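Filed under: Short Fiction, Reader Submissions

The Ferry Clock

The clock in the waiting room at Flodville had been sixteen minutes slow for as long as anyone in town had been riding the ferry. People set their lives by it anyway. If you wanted the 8:40 boat you got there when the clock said 8:24, and if you were new in town you missed one boat and then you knew.

I took the job in April. The woman who had it before me had moved to Ollari to be near her sister, and she left me a ring of keys, a kettle and a sheet of paper that said what the keys were for. The last line said, Do not fix the clock. She had underlined it once.

The work was simple. I sold tickets, swept, and wrote down in a ledger how many people crossed. In good weather it was 92 or so on the first boat. In bad weather it could be four. The company was called Sundaram Lines and had its office in Lutano, on the other side. I had been to that office one time, to sign for my uniform jacket, and the clock there was right.

I lived in a room over the bait shop. It had a bed, a table, and a window that looked at the back of the ferry terminal. At night I could see the clock through the glass of the waiting room door, lit by the one bulb we left on. I used to lie there and add sixteen to it before I went to sleep.

My father called on the first of every month. He wanted to know if the job was steady. I told him it was. He had worked 40 years for the same lumber yard and he thought well of anything that had a jacket. He asked what I did when the boat was out and I said I waited for it to come back, and he said that was most jobs.

In the summer a man started coming in who did not take the ferry. He was old and wore a brown suit in the heat. He would come a little before noon, sit on the bench under the window, and stay until the noon boat had gone and the one from Lutano had come in. Then he would get up and look at everyone who came off. When the last one was through the gate he put on his hat and left.

I didn't ask him about it for six weeks. You get all kinds in a waiting room, and a bench costs the company nothing. Then one day it rained hard and he stayed on after the gate was shut, so I made two cups of tea and gave him one.

"You're waiting for someone," I said.

"My wife," he said. "She went over to buy shoes."

I asked when that was. He told me it was before the new pier. The new pier had a plate on it with the year, and the year was older than I was.

He drank the tea. He said she had gone on the noon boat and was supposed to come back on it, and he had come down to meet her, and he had come by the clock. His watch was at the repair shop. By the time he got there the boat had been in and unloaded and gone out again. He went home to see if she was there and she wasn't. He came back and asked, and the man at the window said there had been a woman with a shoe box who sat on the bench a while and then got up.

"Got up and went where?" I said.

"He didn't see."

I said I was sorry. He said it was a long time ago, and he thanked me for the tea. He looked up at the clock for a moment, the way you would look at a dog that had bitten you once and was now very old.
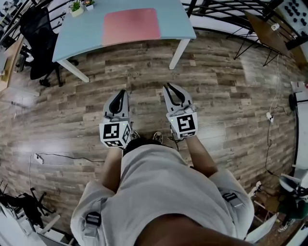
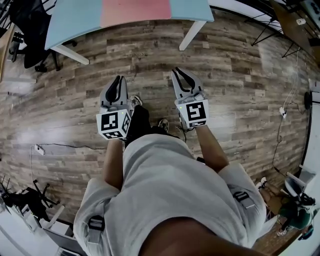 After that I made the tea every day. We didn't say much. He told me the shoes were going to be green, that she had seen them in a catalog. He told me she walked fast and hated to be met late. He told me he had sold the house on the hill and rented one by the water, and that he could hear the horn from the kitchen.

I kept looking at the ladder. It was in the closet with the mops, and it was tall enough. I had opened the clock in my head many times. There would be a small wheel at the back and you would turn it, and that would be that. One night in September I went down from my room and let myself in, set the ladder against the wall and climbed it.

The face swung open on a hinge. Inside, on the back of the door, people had written in pencil. There were a lot of them, in different hands, some so faint I had to use my flashlight. They were dates, and next to each date was one line. Set right, three people missed the boat. Set right, put back after complaints. Set right, woman with shoe box says she has been here since noon and who is she to ask.

I read that one several times. The year beside it was the year on the pier.

I stood on the ladder until my legs hurt. So the clock had been right that day, just for that day – some man at the window had fixed it in the morning, and the old man had come down adding his sixteen minutes the way everyone did. He had taken the minutes off his own account without knowing they'd been given back. Then the fellow had put it wrong again, and written it down, and gone home to his supper.

I closed the face and didn't touch the wheel. I put the ladder back behind the mops.

The next day he came in at the usual time and sat down. I made the tea. I had thought about it all night and had decided to tell him, and then decided not to, and then I stopped deciding and went to sleep. He asked if I was feeling all right. I said I hadn't slept much.

"It's the horn," he said. "You get used to it."

The noon boat went out. The other one came in and I opened the gate. There were schoolchildren, a man with a bicycle, and two women carrying a lamp between them. He stood up with his hat in his hands and looked at each of them in turn. He was polite about it. The women with the lamp said good afternoon and he said good afternoon back.

When they were through he put on his hat.

"Tomorrow, then," he said.

I said the bench would be there. I wrote the number in the ledger and drew the line under it. Before I locked the drawer I took out the pencil, a soft one with teeth marks near the end, and held it for a while, and then I put it in my jacket pocket and went out to hose down the ramp.

Posted 21 November 2024

We use cookies to remember your settings and to see which stories get read. By staying on this site you agree to our cookie policy. Accept | Manage choices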